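Evstead publishes free budgeting guide for teams buying hand-held gripper equipment

Guide covers the first station, the running costs that follow it, and the household bits and pieces that usually get left off the order

January 2022

Evstead, the equipment planning consultancy, is very pleased to announce the publication of its first free guide for small teams who are thinking of buying hand-held grippers to record everyday household tasks for robot learning. The guide is called Flusow, after the planning sheet at the heart of it, and it can be downloaded from today by anyone who would like a copy, whether or not they have ever been a customer of ours.

Many of the people who ring us up have already fallen for a particular piece of kit, and we do understand that, having done it ourselves more than once. They have a price for the grippers and a rough idea of what they want to record, which very often starts with cloth: folding it, smoothing it, picking it up by a corner and laying it down again. What they tend not to have is a price for everything else, and so the guide begins with the table and works outwards from there.

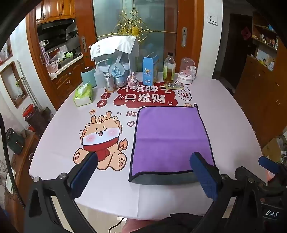
Flusow asks buyers to write down the task before they write down the equipment. A team that means to work with towels and small cloths has quite different needs from one that wants to stack cups, and the difference shows up in places you might not look for it, such as how often the finger pads will want replacing, how wide the jaws have to open, and how long a person can comfortably sit with a gripper in each hand before the quality starts to drop. There is a page for each of these, with room to scribble.

To give readers something solid to measure their own plans against, the guide includes a full worked budget for one two-handed station set up in an ordinary home. The total comes to £2,164. Of that, £900 is set aside for the pair of grippers and £500 for computing and storage, and the remainder goes on spare pads, cables, carrying cases, the cloths and other objects to be handled, insurance, and a modest sum for training the person who will be doing the work. All the figures are planning allowances and not quotations, and we would ask everyone to get proper prices from their own suppliers before signing anything.

Fermín Daza, who wrote the guide for Evstead, said: "I've spent a good many years helping people buy machines, and the conversation I enjoy most is the one we have before any money has been spent. You can still change your mind about everything at that point. With hand-held equipment the purchase price looks so friendly next to a full robot arm that people relax, and then they find they've got a lovely pair of grippers and nothing in the pot for spares. I'd much sooner they bought one station and kept it running all year than bought three and had two of them sitting in a cupboard."

He added: "Do please think about the homes as well. A real family table has tissues on it and bottles and ornaments, and there'll be shoes by the cupboard and something cooking next door. We'd encourage teams to budget for the time it takes to work politely around all that, and to pay people fairly for the use of their room."

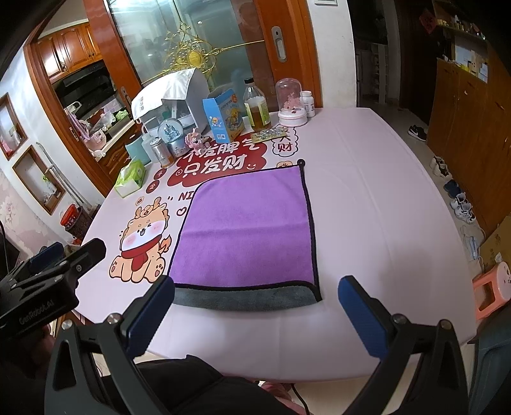

A purple cloth with black edging lies between the fingers of a hand-held gripper, with a second gripper at the left of the table.

The guide was tried out in draft by two teams, Comis and Honkanen, who were kind enough to fill in the planning sheet with their own numbers and to send it back covered in comments. Comis asked for a clearer split between things bought once and things bought again and again, and the sheet now has separate columns for the two. Honkanen wanted more on storage, having found in its own planning that recordings from two hands fill a drive a good deal faster than recordings from one, and the chapter on data has been made longer as a result. We are grateful to both of them, and particularly for their patience over the earlier version of the spreadsheet, which had a habit of adding the insurance in twice.

Flusow is arranged in seven short chapters, covering the choice of task, the grippers themselves, spares and repairs, computing and storage, homes and permissions, people and training, and finally when to replace equipment and what to do with it afterwards. Each chapter closes with a few questions to put to a supplier. We have tried to keep the language plain enough for a finance manager who has never held a gripper, and we hope those who have held one will forgive us for explaining the obvious here and there.

A revised edition is planned for May. Readers who use the sheet are warmly invited to send us their corrections, their grumbles and, if they are willing to share them, their final costs, which will be used without names to bring the allowances up to date.

Notes to editors

Evstead advises small firms, colleges and research teams on planning and budgeting for automation equipment. It does not sell equipment and takes no commission from suppliers.

The guide and planning sheet may be copied and passed on freely, provided that Evstead is credited. Fermín Daza is available for interview and can supply the worked budget as a separate spreadsheet on request to the Evstead press desk.

Ends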